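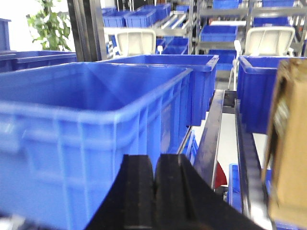

Will the arms take the late shift away from us? The question came in from the packing side before the first arm was bolted down, and it has come in most weeks after that. The answer in this newsletter is the same as at the site meeting. The late shift stays. The work on it changes, and this item sets out how.

Menbridge has run robot arms in the tote area since November. The controller software is Tokitz, release 3, and the grippers are two-fingered parallel units supplied by Plattner. The arms work among the blue totes, the shelving and the roller track. Their assigned tasks are tote handling at the track and single-item picks from the lower shelf levels. Upper levels remain manual for now.

Before the change, a picker on the late shift walked the full length of the racking with a hand scanner and a cart. Each order line was one walk, one reach and one scan. Under the new layout the order lines are split by the warehouse system. Lines that fit the gripper's weight and size limits go to an arm. Lines that do not fit go to a person, with the tote already assigned. The weight limit is 2000 grams, gripper excluded.

Grip settings are stored per item class. Rigid parts with parallel faces get the standard setting, and closing force is taken from the item table. Soft packs and bags have a separate setting with a slower close and a second check of the finger gap after lifting. If the gap reads outside tolerance, the arm puts the item back and flags the line for a person.
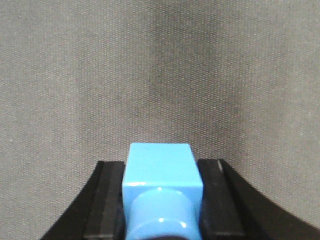
Gretadus Site Services, Automation Desk

The flag queue is the largest change for staff. It appears on the terminal at the end of the rack and lists the tote, the item and the reason code. The person on the queue clears the line by hand, then confirms the code or corrects it. Corrections go into the item table overnight. A wrong code left uncorrected will produce the same flag on the next order, so please do not clear lines with the default code just to shorten the list.

Two roles have been added to the late shift:

Queue operator. Clears flagged lines and corrects reason codes. Rotates every 90 minutes with manual picking.

Cell attendant. Restocks totes, checks finger pads for wear and resets the arm after a stop. Requires the lockout course.

Neither role changes the pay grade at present. The grade review for cell attendants is open and the result will be posted on the board by the time clock.

Bags are still the main source of flags. They shift in the tote and seldom present the same face to the gripper. Leave bagged goods in their assigned totes, even where one stands up above the rim. Moving a bag to a neighboring tote breaks the stock record, and the arm will then look for it in the wrong place.

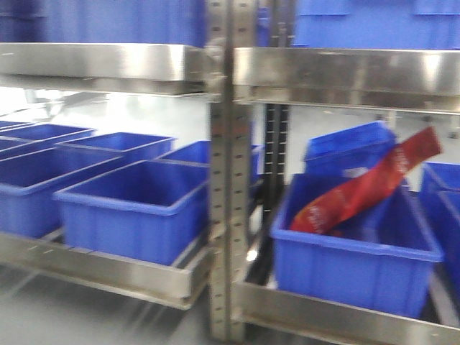

My back is better and my head is more tired, one late-shift picker wrote on the feedback sheet, adding that reading codes for a whole rotation is harder than walking. Several other sheets made the same point about the terminal. The text size has been increased, and the rotation was shortened to its present length as a result. A stool has been ordered for the queue position.

Other items from the sheets:

The stop tone was too close to the forklift tone. It has been changed to a double pulse.

Totes must sit square on the track. A tote set at an angle can be picked up by the fingers on one side only, and the arm will stop.

Empty totes go back rim up. Do not nest them inside each other on the lower levels, as the arm's depth reading cannot tell a nested pair from a single tote with a raised floor.

Carts stay outside the yellow line while the arm is live.
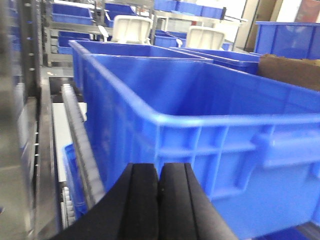 Could the arms be slowed down when somebody is restocking next to them? That request came from the day shift, and it has been passed to Plattner. A reduced-speed mode exists in the controller, but the floor scanner that would trigger it is not yet approved for this cell. Until it is, restocking is done with the arm stopped and the key removed. The stop adds waiting time to the order flow. Planning has allowed for this in the shift targets, and no one will be measured on it.

The next lockout course has 2 places left. Sign up with your shift lead. Feedback sheets are in the tray under the terminal, and unsigned sheets are accepted.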